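Notebook, October, equipment planning for the two-handed kitchen bench

Started 7:40 a.m., coffee, nobody else in yet, good time for a spreadsheet.

Where we are: the bench lives only in the simulator so far, and the question is how much of it we buy for real this winter. I went in wanting one arm and a simple gripper. After a week of playing with the sim I want two arms with full hands, and I'm going to argue for it here so Hanna can shoot holes in it before the budget meeting.

Quotes so far. Lirnley will do the hands as a left/right pair, or singly if we insist, and the single price is bad enough that I'd forget about it. Wukden has arms we already know how to mount (Yurii did the adapter plates last time and still has the drawings, hooray). Esteck quoted us arms too, lighter and a little cheaper, but lead time is 18 weeks and they want the money up front. I like the Esteck wrist a lot! I don't like 18 weeks.

Small stuff that always gets left off the list, so I'm writing it down now:
spare fingertip pads, two sets
cable sleeves for both forearms
an e-stop you can reach from either side of the table
floor anchors and the drill bit for them (we broke ours)
kitchen props, see below

Bilyk, the local supplier, priced the table and the cabinet unit together at 1,756, delivered, unassembled. Maksym thinks he can build the cabinet himself for less. He can, I'm sure of it, but I'd like it before spring. Put me down for buying it.

The bench as modeled is what I want the money to copy: white top, toaster, bowl, a couple of vegetables, the blue-gray cabinet unit at the right with the pegged bar in front of it. Both hands come in from the near side, so reach is set by where we bolt the shoulders, and that drives the table size more than anything we put on it.

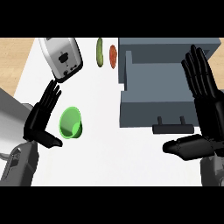 Table size, then. Mingxuan ran the reach check with three shoulder spacings and the middle one wins easily. Both hands get to the center, and either one can get to its own far corner without the elbow going somewhere stupid. With the wide spacing we'd need a deeper table and then the door is a problem. I measured the door twice. A 73 cm deep top goes through flat, legs off, and I'm calling that the number unless Pylyp finds a reason against it.

Props are the cheap end and I'm having far too much fun with them. I want real dishes in a few sizes, plastic to start with, and fake vegetables for the long runs (real cucumbers for demo days, they go soft fast under the lights). Toaster: buy two of the same one. If the first gets knocked on the floor we shouldn't have to remodel it in the sim. Take the power cord off both before they go anywhere near the bench, Pylyp was firm on this and he's right.

I've put 1,000 in the sheet for props and consumables together. Hanna will say it's too much. Hanna, we spent more than that on tape and batteries last year, I looked it up.

Order of buying, my proposal:
Table and cabinet first, then arms, hands last. The hands are the expensive line and the Lirnley people hinted at a new thumb joint coming, so waiting doesn't hurt us. The arms can be mounted and calibrated with dummy weights on the wrists in the meantime. Yurii has half a bucket of steel plate for that.

Still open:
Does the service plan cover both hands or is it priced per hand? Their email can be read either way. Mingxuan is calling them.
Do we need a second controller box, or will one run both arms? Wukden says one. Yurii says two. Leaving two in the sheet for now.
Room power. The bench wants its own circuit and I don't know who we ask since the building changed hands.

11:15, Hanna came by and read all this over my shoulder. She's fine with two hands (!!) if we drop the Esteck option completely and cut the prop line by a third. Deal on Esteck. Still haggling over props.

Later: Maksym wants it noted that his cabinet would have had better hinges. Noted. He gets to put the Bilyk one together.

Next for me: clean up the sheet, split it into "buy now" and "buy after New Year", send it to Pylyp for the safety items, and ask Lirnley for a written quote on the pair with spare thumbs as a separate line.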